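Section 4: Care of Oiled Wood Tabletops

This section applies to Sevden dining and kitchen tables supplied with an oiled finish. Lacquered tables in the Plelton range are covered separately.

## 4.1 Before First Use

1. Unpack the table and leave it in the room overnight with the heating at its normal setting.
2. Wipe the surface along the grain with a dry cotton cloth.
3. Apply a thin coat of Pronia Care Oil, 100 ml per tabletop, and remove any excess after 40 minutes.

**Caution:** Cloths soaked in oil may ignite without a flame. Lay them flat outdoors to dry before disposal.

## 4.2 Daily Use

Place hot dishes on a trivet and set plates on mats. Woven mats should be lifted and shaken out after each meal — crumbs held underneath can scratch the finish. Wipe up juice from cut fruit and vegetables promptly.

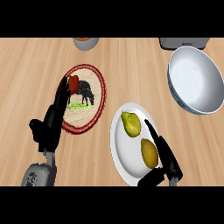

## 4.3 Removing Marks

1. Rub the mark lightly along the grain with the gray pad from the care kit.
2. Wipe away the dust and oil the whole top again, as in step 3 of 4.1.
3. Keep the table clear until the following morning.

**Note:** Do not use steel wool. Traces of metal left in the wood may turn black when damp.

Replacement pads may be ordered from Pietrzak Parts under item number 686.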